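The Amnesty

By the time Catríona Heffernan had been general manager of the Wamlow for a month, she had decided that the staff should hand in their phones before each shift. She announced this in the kitchen at four in the afternoon, between the soup and the fish, holding an empty biscuit tin.

"All of them?" said Marwan Semaan, who was known to own two.

"All of them, Marwan."

The tin lasted until the first one rang. It rang inside the tin, against the lid, and set off the others, and Usa Meesuk dropped 14 crème caramels. After that Catríona wanted something soft. She went up to the linen room and came back with a flowery mat, roses and butterflies, which had been in the honeymoon suite until a guest complained that it was depressing. 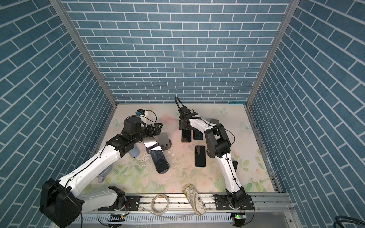
Wamlow Staff Writing Circle

The mat was not clean, but it was quiet. Phones went down on it at the start of service and were collected at the end, and for a week the dining room had never been so well looked after. Barış Karakaya learned the names of the regulars. Usa read the wine list, all of it, and found that they had been out of the Boutros since June.

Then Catríona's own phone went missing. She had put it down among the rest to set an example, and several of them were black, and somebody had gone home with it.

"Ring it," said Barış.

"With what?" said Catríona.

They used the telephone at reception. Marwan's jacket began to play a waltz.

"I did wonder," he said, "why my mother had stopped calling."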